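Part-Time Sorting and Packing Assistants (2 positions)
Sombatkul Household Goods, Returns and Repacking

Sombatkul is hiring two part-time assistants for its returns room. The work is sorting small household items into baskets, checking them against a list, and packing them for resale or donation. The positions start in November and run through the end of the season, with a chance of staying on after that.

We take back household goods from Haltel stores and from our own mail-order customers. Most of it is small: kitchen tools, sponges and brushes, drawer organizers, toys, craft supplies, and parts that came loose from a larger set. Last month the room handled 488 returned parcels. Of these, 381 went back on sale after sorting. The rest were donated, sent for repair, or recycled.

What the work involves

You will open parcels, take out the contents, and sort them at a table using plastic baskets. Each basket stands for one outcome, and the outcomes change depending on the batch. A kitchen batch is sorted differently from a toy batch, so you will get a short sheet at the start of each one. Read it before you open anything.

Baskets go along the back of the table, side by side, and they start empty. We use different colors where we can, but two baskets of the same color often end up next to each other, so go by position and by the sheet. Solid-bottomed baskets are for small pieces that would slip through a mesh floor.
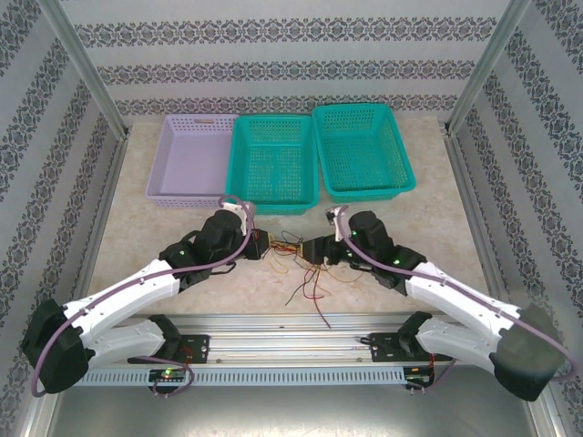 When a basket is full, you carry it to the packing bench, count the contents, and write the count on the tag. Items that do not fit any line on the sheet are set aside for Waraponn Srisuk, the room lead, who checks them twice per shift. Please do not guess. A wrong guess takes longer to fix than a question.

At the end of each batch you wipe down the table, empty the baskets, and put them back in their places for the next person. Tables are left clear at the end of the shift.

Hours and pay

Shifts are four hours, either 8 a.m. to noon or 1 p.m. to 5 p.m. We ask for at least three shifts a week. Pay is hourly and is discussed at the first meeting — training shifts are paid at the full rate. Employees get the staff discount on Anix storage products after one month.

What we are looking for

You should be able to stand for most of a shift, though stools are available at every table. You need to lift up to 25 pounds now and then. You should be comfortable reading a list in English and writing clear numbers. Experience in a warehouse, store, or kitchen is useful but not required.

We have had good results with people who like putting things in order and do not mind doing the same task for an hour or two at a time. Music with one earbud is fine.

How to apply

Send a short note with your name, phone number, and the shifts you can work to Vija Laur in the Sombatkul office, or leave it at the front desk in the Perkorum building. A resume is welcome but you do not have to send one. Applicants will be invited to a paid two-hour trial shift, where you will sort and pack one batch with Thanakorn Sangkhawat.

Questions about access to the building or about parking can go to the front desk.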